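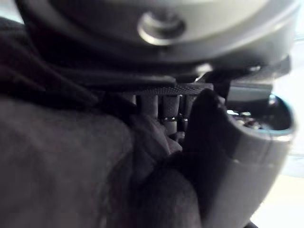
Kombridge Home Forum > Storage and Laundry > Perforated baskets or lidded bins for unsorted clothes?

Page 1 of 1

plainweave_k
Posts: 1372

I am replacing the containers we use for clothes in a shared workroom. The room has striped carpet, no closet, and one run of white partition wall. Clothes arrive in mixed batches, mostly black, and are sorted and folded the same afternoon.

Two options so far. One is the Tirkero plastic basket with lattice walls. The other is a solid bin with a lid from Higuchi. The Higuchi holds more and stacks. The Tirkero weighs 695 g empty on my scale and costs less.

Does the perforation matter if everything going in has already been through the dryer?

orrin_lint
Posts: 88

For dry clothes it matters very little. Perforation is for airflow and for saving plastic. If the batch is sorted the same afternoon, use whatever has a low rim. A high rim means reaching down for the last few pieces, and that is where the time goes.

I would take the lidded bin. Dust on black fabric is a bigger problem than ventilation.

Isamu Sekiguchi
Posts: 2000

Disagree on the lid. With a lid you have two objects to handle for every batch, and the lid has to be put down somewhere. In a room with no spare surface it ends up on the floor.

Dust is a question of hours. Clothes that sit for one afternoon do not pick up enough to see. Carpet fiber is another matter, so keep the basket off the carpet.

orrin_lint
Posts: 88

Black knit picks up fiber from anything, including the air above a carpet somebody has just walked across. I have spent enough evenings with a lint roller to hold that view. But agreed on getting it off the floor. What height?

Isamu Sekiguchi
Posts: 2000

Knee height or slightly above if you work seated. Higher if you stand, but then the rim comes up with it, so measure from the rim and not from the surface underneath.

plainweave_k
Posts: 1372

We already have a low wooden piece with an orange-brown top, so the basket can stand on that. I have been running the Tirkero baskets for a while now. Current procedure:

1. Empty the batch into one basket. Do not press it down. Compressed cotton takes creases that then have to be smoothed out by hand.

2. Keep the black pieces and the colored pieces loosely apart in the same basket. A second basket stays within reach on the lidded storage unit. Sleeves and hems hanging over the rim are acceptable at this stage.
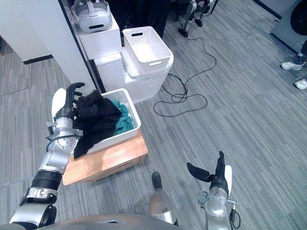
3. Take the piece on top. Do not dig. Pulling from underneath drags two or three others over the rim and they finish on the carpet.

4. Find the neck or waistband first, shake once, lay flat.

5. Folded pieces go into the second basket, heaviest at the bottom. I stop at 1000 g per basket by the kitchen scale. Above that the lower folds start to shift when the basket is carried.

6. Check the bottom of the first basket for socks. They fold into the corners and black ones are easy to miss.

tamsel
Posts: 41

Two points.

On item 2, I would not allow anything over the front rim. A hanging sleeve catches on a knee or a chair arm and takes the rest with it.

On the baskets: check the inside of the lattice with a fingertip before you load anything fine. Molded plastic often has flash left on the edges of the holes. It snags jersey and open knits. Five minutes with a nail file fixes it.

plainweave_k
Posts: 1372

Checked. One of mine had a rough ridge under the handle slot, the rest were clean. Filed it down – thanks.

I am leaving the rim rule as it is. The overhang is on the side facing the person sorting, and a sleeve over the edge is the quickest thing to grab.

tamsel
Posts: 41

Fair, if there is only one person working from that side.

orrin_lint
Posts: 88

Since there is carpet: anything else on the floor near the path between the baskets? We had a lamp cord run across ours until April and I caught it with a foot while carrying a full load.

plainweave_k
Posts: 1372

One black cable, in loops. It has too much slack for where it goes. I plan to coil it with a hook-and-loop strap and keep the coil against the storage unit.

Isamu Sekiguchi
Posts: 2000

Make the coil wide. Tight coils spring open and you are back to loops on the floor. Two straps on opposite sides hold better than one.

orrin_lint
Posts: 88

Still voting for lids on anything that stays overnight.

plainweave_k
Posts: 1372

For overnight, yes. I will order one Higuchi bin for leftovers and keep the open baskets for same-day batches. Will post the empty weight when it arrives.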